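Ilton Household Storage: Frequently Asked Questions

What size are the gray bins?
Each one holds 46 liters. Lids are sold separately.

Can I keep sponges and brushes in the same bin as bottles?
Yes. Let sponges dry first, and close all caps tightly.

Do scuffs on the floor of the bin matter?
No. Marks on the floor and walls come with use and are not covered by the warranty.

How do I clean a bin?
Warm water and dish soap. Do not use bleach.

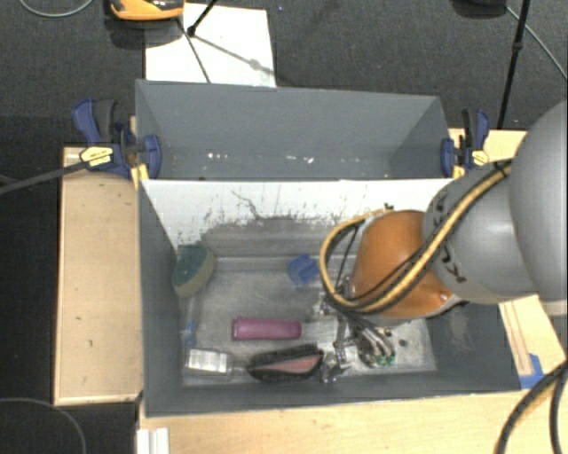 Gray bin with sponge, brush and a bottle-like container on its side.

Can I return a used bin?
Only unused bins, within 18 days.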